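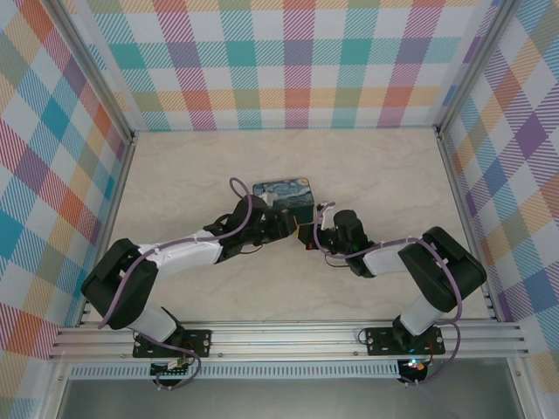 Figura 3. Puesto bimanual de Kolis: dos brazos sobre un mismo raíl y una caja pequeña entre las pinzas.

4.2 Reglas de convivencia entre brazos

Voy a ser franca: cuando empecé con esto no teníamos ni una norma escrita, y así nos fue. Rok Hoxha y yo revisamos 746 episodios y acabamos con 5 reglas, que son las que sigo usando (¡y defendiendo!). La que más me gusta es la del hueco: en la zona central las dos pinzas nunca se tocan, aunque compartan objeto. La segunda va de cables, que se sujetan al brazo con bridas y se repasan cada 12 episodios. Lo de los paneles a cuadros me lo discuten siempre, pero yo pido que el fondo no cambie dentro de una misma serie. En Gredelia aplicaron las dos primeras y me escribieron enseguida para pedirme el resto, que va en el apartado 4.3.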